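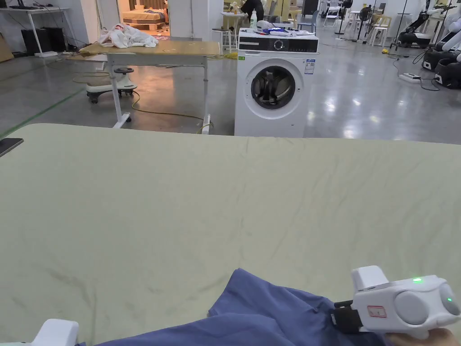 What's the deadline for getting vendor applications in for the fall market?
End of June, on paper or by email, with the stall fee attached. Late ones go on the wait list in the order they come in.

LODECK STREET MARKET ASSOCIATION
Minutes, regular monthly meeting
June, back room of the Cha tea house
Called to order 6:40 pm

Present: enough for a quorum, sign-in sheet is with the originals. Ivone Andrade chairing. Minutes by me (typed up fast, send corrections before the next one please).

1. Last month's minutes
Approved with one fix. The rain date for the spring market was listed wrong under item 4, should have been the weekend after, not the weekend before. Fixed in the master copy.

2. Money
Balance in checking after spring: $3,430. Includes all stall fees, does not include the tent deposit, which Prakar still hasn't returned. Ivone has called twice. Will call again and then write a letter.
Outstanding bills: the banner reprint, the portable toilets, last third of the insurance premium. All three can be paid now. Motion to pay, seconded, carried.
Question from the floor on whether we keep a reserve. We're supposed to. Bylaws say "a suitable amount" and leave it there. Moved to old business for next month so somebody can look up what was decided when the bylaws were written.

3. Spring market, how it went
Good turnout in the morning, dead after 2. Same as last year. Produce sold out early, baked goods too. Crafts did poorly and a couple of crafts people said so at length.
Complaints recieved:
- music too close to the corner stalls, couldn't hear customers
- no shade on the north side
- the trash cans by the bus stop were full before noon
- one vendor packed up and drove out at 1:15 with people still walking in the lane. Against the rules, everybody agreed. Ivone to speak to him directly. Second time it's a lost spot for the season.
Compliments: the kids' table, the new map, the coffee.
Discussion on closing at 2 instead of 4. Food people for it. Crafts and plants against, they say the late crowd is small but it buys. Compromise floated of closing at 3. No vote. Put on the vendor survey.

4. Fall market
a. Street permit. Application is in. City wants a revised fire lane drawing, 20 feet clear the whole length, and the current drawing pinches down by the pharmacy. Means stalls on that stretch go on one side only. We lose spots. How many depends on whether the pharmacy lets us use their parking strip again. Ivone has a call in.
b. Stall numbering. Long discussion, too long. Current numbers start at the west end, skip the driveway, then start over on the other side. Nobody new can find their place at 6 in the morning. Proposal: odd numbers north, even numbers south, chalk them the night before. Carried, two opposed (they like their old numbers. They can keep the signs).
c. Fees. 10 x 10 stall currently $40. Proposal to raise to 45. Argument for: insurance went up, toilets went up. Argument against: crafts sellers barely covered it in spring. Tabled until the deposit question with Prakar is settled, we may not need it. Fee stays at $40 for applications recieved by the June deadline no matter what gets decided later.
d. Shared stalls. Two sellers may split one 10 x 10 but it's one application, one fee, one contact person. Both names on the sign. Both need their own seller's permit if they're selling taxable goods.
e. Food handling. Anyone sampling needs a hand wash setup, the jug with a spigot and a catch bucket is fine. Sanitizer by itself is not. County checked in spring and wrote up one stall. Reminder to go out with the confirmations.
f. Tents. Weights on all four legs, 25 lbs minimum each. Gallon water jugs don't make it. Wind took one over in spring, landed on the plant seller's tomatoes. Tent owner has paid for the tomatoes.

5. Secondhand row
New for fall if we do it. Idea is one short block for used clothes, books, housewares. Neighbors only, no dealers, smaller spaces, half fee.
For: brings people in, gives crafts end some foot traffic, several people on the street have been asking.
Against: looks like a yard sale, who decides what's a dealer, what happens to the unsold stuff at the end of the day. Spring before last somebody left boxes behind and we paid to haul them.
Suggested rules, not final:
- clothes clean and on a rack or folded, not in piles on the ground
- no car seats, no cribs, no helmets
- electrical items must be shown working
- everything goes home with the seller, no exceptions, $20 refundable deposit against this
Straw poll in favor, by a good margin. Ivone to write up a one page version for next month. Official vote then.
Side question on whether Zastum would take leftovers the same afternoon. They have a truck but it doesn't run weekends as far as anyone knew. Someone to ask. (No name was put down for this, need one.)

6. Vendor survey
Went out after spring to the full mailing list, 166 addresses. Replies slow. Nearly 40 back so far. Extending two weeks. Will add the closing time question and resend, with the subject line changed as apparently the first one looked like spam.
Early results, very rough: people want more bathrooms and a later setup. Can't do both on the current budget. Later setup is free, though it runs into the street closure times, barricades have to be down and cars out by 5:30 am and the city won't move that.

7. Signs and publicity
Banner reprint came back with the right dates this time. Hangs at the east end two weeks ahead. Need a ladder and two people.
Flyers: same design, new color. Print fewer, there were stacks left over in spring. Cha will keep some by the register.
Web page is out of date. Still shows last year's map. Will be fixed this week, or that was the promise.

8. Parking
Residents on the cross street unhappy again. Vendors' vans parked in front of driveways after unloading. Vendor parking is the school lot, it's in the packet, it's on the map, people don't read the packet. Plan: put it in bold on the confirmation and hand each driver a slip at unloading. Also cones at the three worst driveways. We have cones somewhere. Storage unit? To be checked.
Unload window stays 5:45 to 7:15. Pull up, unload everything, move the van, THEN set up. Not set up with the van sitting there.

9. Old business
- Handcart with the bad wheel. Still bad. Buy a wheel, up to $30. Carried.
- Storage unit key. One is missing out of the set. If you have it please say so.
- Dog policy. Leashed dogs ok, not behind food stalls. No change.

10. New business
- Request from the school band to play in the fall, 45 minutes, late morning. Yes in principal, away from the corner stalls, see complaint above.
- Request for a table from a solar panel company. Declined, we don't do outside sales tables. Can reapply if the rule changes.
- Someone brought up a winter market indoors. Good interest, no hall. Park it until after fall.

Action list
Ivone: Prakar deposit, pharmacy strip, the early driver, secondhand one-pager
Me: survey resend, confirmation wording (hand wash, weights, parking in bold), reserve question in the old minutes
Map and fire lane redraw: same person as spring, she has said ok, due to the city before the end of the month
Cones and key: whoever goes to the storage unit next
Zastum call: OPEN

Next meeting same place, 6:30 sharp as we need the room cleared by 8:30. Cha asks that chairs go back against the wall and cups on the counter.

Adjourned 8:25 pm.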